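Simulation Assets / Household Tasks / Bathroom

# Prorkgate Bathroom Pack

Data card and package README, July 2021

## Summary

The Prorkgate Bathroom Pack is a simulation package for teams that train or test robot arms on household work. It is published by Werno and licensed by the seat. The package contains a simulated bathroom corner, a fixed single-arm station, and recorded episodes of arm motion near a toilet. All images and motion data are rendered. No physical equipment was used to produce them.

The pack may be used on its own or with the Zukik task runner, which is sold separately. Customers who already hold a Zukik license do not need a second license to load the scenes.

## Contents

- Scene files for the toilet, floor, walls, and robot platform
- Episode records, with joint positions and gripper state at each step
- Rendered views from 2 cameras: one fixed and facing the work area, one mounted near the gripper
- A loader script and a short set of checks to run after installation

Episodes are stored in separate folders. Each folder holds one attempt and a plain text log. Attempts that did not reach the goal are kept and are marked as such in the log. Users who want only completed attempts should filter on the result field before training.

## Sample views

The stills are supplied at the resolution used in the episode records and have not been retouched.

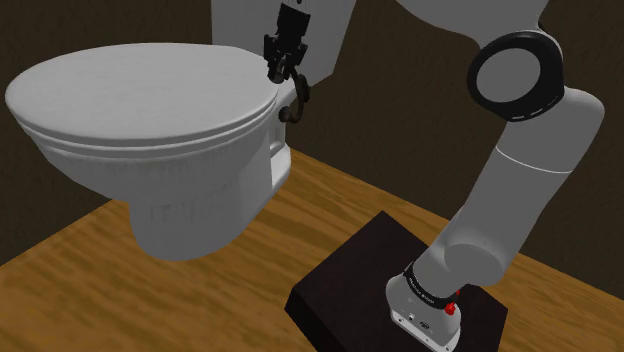
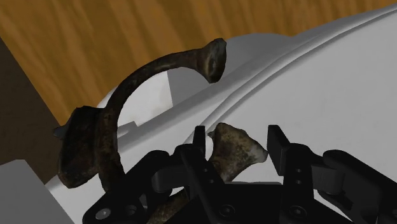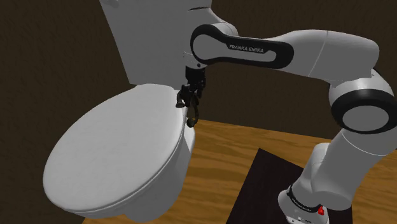

*Bathroom scene, rendered. First and third stills: arm and gripper beside the closed lid. Second still: close view of the gripper.*

## Intended use

The pack is intended for research and internal product testing. Suitable uses include training a control policy, comparing camera placements, and checking a motion planner against curved surfaces in a tight space. The toilet was selected as the main fixture for its rounded shape, which limits the paths open to the gripper near the rim and the tank.

Results obtained in this package should not be taken as evidence that an arm is safe to operate in an occupied home. Werno does not certify any policy trained on this data.

## Known limits

1. The scene includes one toilet model. Other models are planned but are not part of this release.
2. Water is not simulated.
3. Surface friction is set to a single value for each material. Users may change it in the scene settings file.
4. In close views, the fingers and linkages of the gripper may hide part of an object. Labels for hidden parts are taken from the simulator and not from the image.
5. Wall and floor textures repeat across all episodes. Policies that depend on background color may not carry over to other rooms.

## Installation

Unpack the archive to a local drive with at least 5 GB free. Run the loader script, then the checks. A full set of checks takes around 4 minutes on a standard workstation. If a check fails, keep the log file and attach it to any support request.

## License and support

Each seat is licensed for 365 days from the date of activation. Trained models may be kept after the license ends, but the scene files must be removed. Redistribution of scenes or episode records requires written permission.

Support is provided by Dauda under contract to Werno. Requests should state the package version, the operating system, and the episode folder concerned.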